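Household Tips for Keeping Marine Wildlife Safe

By Tarmo Laur
30 Jun 2019

Most of what hurts seals, dolphins and sea turtles on our stretch of coast starts in a kitchen or a garage. The Allura Beach cleanup last October filled 28 sacks, and almost all of it was ordinary household trash. These habits take very little time.

Cut every loop
Snip packing straps, six-pack rings and the elastic on paper masks before they go in the trash. Young seals put their heads through loops and can't back out.

Keep fat out of the drain
Wipe pans with newspaper before washing. Pour cooled grease into a can, freeze it, and put it out with the garbage.

Store old fishing line properly
Wind it around a piece of card and tape the end down. The tackle shop at Jadia Harbor has a bin for it by the side door. Cut line into pieces shorter than six inches if you have to throw it away at home.

Wash fleece less often
Use cold water and a full load. Clean the lint filter into the trash, never the sink.

Bring toys and boxes in before wind
Balls, buckets and light cardboard go over the seawall fast. Put them in the shed or the car the night before a storm.

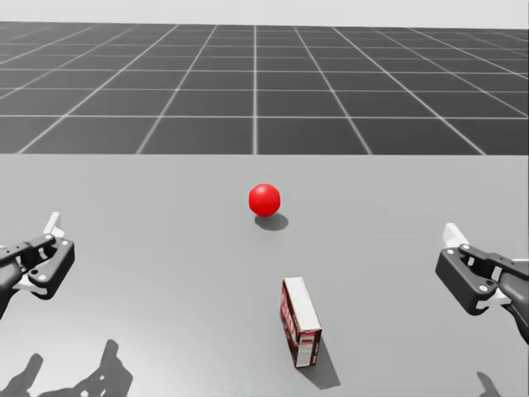
Rinse buckets on the lawn
Soapy water from car washing runs straight to the bay through the street drains. Park on grass or gravel, or use the car wash on Grullier Road.

If you find a stranded animal, stay 22 yards back, keep dogs on a leash and call the harbor office, extension 1456. Don't push it back into the water.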